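3. Staging the letter: hand properties in early modern comedy

3.1 Letters as stage business

Printed comedies of the period are sparing with directions for small objects. A letter may be read aloud, torn, pocketed or handed to the wrong person without any instruction beyond what the speech implies. Editors have usually supplied the missing directions in brackets, and the habit has made the handling of paper look more settled than the early texts allow. This section considers what can be recovered from the dialogue alone, and where the evidence stops.

The plays used are Twelfth Night, The Two Gentlemen of Verona, Love's Labour's Lost, As You Like It and The Merchant of Venice. All five turn on written matter at some point, though the weight placed on it differs. In Twelfth Night the forged letter is the engine of the Malvolio plot. In The Merchant of Venice the written bond is argued over as a legal text, and the letters that pass between Venice and Belmont do quieter work.

We define a transfer as any moment at which a written object passes from one holder to another, including the stage floor as a holder. Malvolio's discovery of the letter in the garden is therefore counted as two transfers: the placing by Maria and the taking up by Malvolio. On this definition the corpus, taken together with the later adaptations listed in the appendix, gives 306 transfers. Each was coded for giver, receiver, whether the object is named in the dialogue, and whether the early text prints a direction. 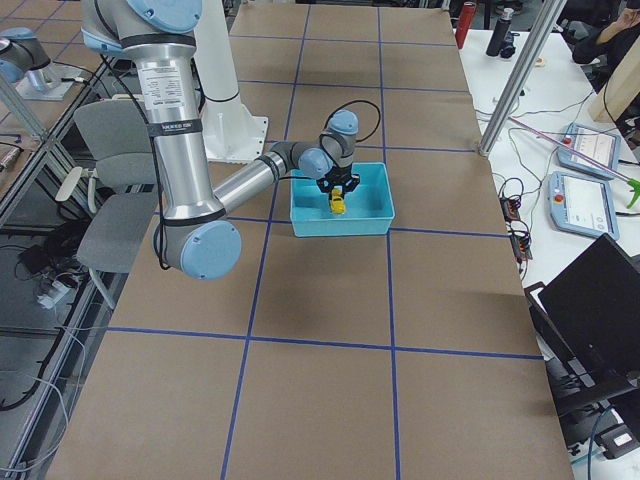
Figure 2. Arm, tub and taped work surface.

The coding followed the scheme set out by Hsueh for tragedy, with two changes. First, we separate letters that are read aloud in full from those that are only summarised by a speaker. The difference matters in comedy, where the audience is often allowed to know the wording before the person addressed does. Secondly, we do not assume that a letter named in one scene and a letter handled in the next are the same property. Hsueh treats them as one unless the text says otherwise, and this inflates the apparent life of an object on stage.

3.2 The torn letter in The Two Gentlemen of Verona

Julia's tearing of Proteus's letter is a useful test of the scheme. The paper is brought by Lucetta, refused, returned, recalled, dropped, taken up and at last torn. Julia then goes back to the pieces and reads single words from them. The dialogue names the object often enough that a reader can follow it without directions, but the point at which Lucetta drops the letter is fixed only by Julia's question about what she took up so gingerly. An actor could let it fall at either of two places before that line, and each gives a different scene. An early fall makes Julia's silence a pretence. A late one makes her question prompt and rather sharp.

Modern editions tend to settle the matter on the reader's behalf. The Kalcombe text places the fall immediately before the question, and its note gives no alternative. Cabrera's promptbook for the Sotside production places it earlier, with a pencilled instruction that Julia is to watch the paper and say nothing. Both readings are consistent with the words. Rigoberto Cabrera later wrote that the choice had been made in rehearsal for reasons of sightline, the upstage position being hidden from the side seats.

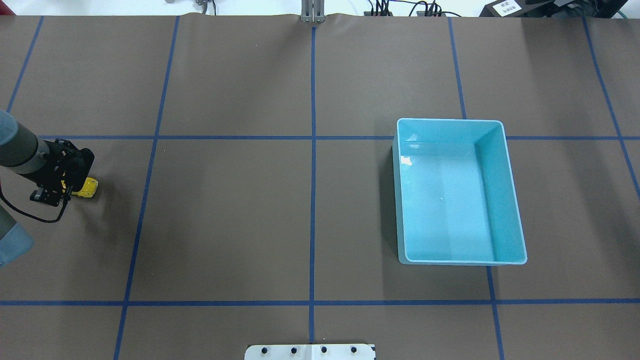 The torn pieces raise a second difficulty. Once a letter is in fragments, the scheme must decide whether it remains one object. We have kept it as one for as long as any speaker refers to it as a letter or a paper, and have stopped coding when attention passes to a single fragment. Julia's play with the names is thus coded as speech about the object and adds no transfers. This is a conservative rule – it lowers the count for the scene – but it avoids inventing exchanges between Julia and her own hands.

3.3 Misdelivery in Love's Labour's Lost

Costard's exchange of the two letters differs from the case above in that the error is made offstage or, at most, unmarked. The audience learns of it when Boyet begins to read. The early text prints nothing at the moment of delivery, and the speeches do not require Costard to look at what he is carrying. In the Kamomier staging the letters were given seals of different sizes so that the mistake could be seen from the gallery. This makes the joke available sooner, at some cost to Boyet's reading, where the surprise of the style is lost if the house already knows whose letter it is.
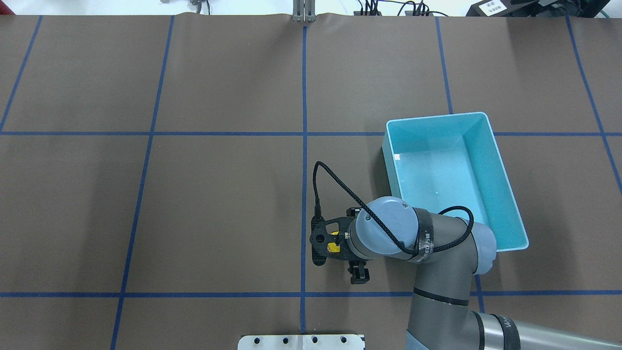
Figure 3. Gridded surface with open bin, tilted.

Across the corpus, misdelivered letters are more likely to be read aloud in full than those that reach the right hands. The pattern is easily explained by dramatic economy. A letter correctly delivered can be summarised by its reader, whereas a stray one must be heard if the error is to be understood. As You Like It is a partial exception. Phebe's letter to Ganymede is correctly delivered by Silvius and still read out, with Rosalind's commentary supplying a false account of its tone before the words are heard. We return to this scene in section 4, where the coding of commentary is discussed separately from that of reading.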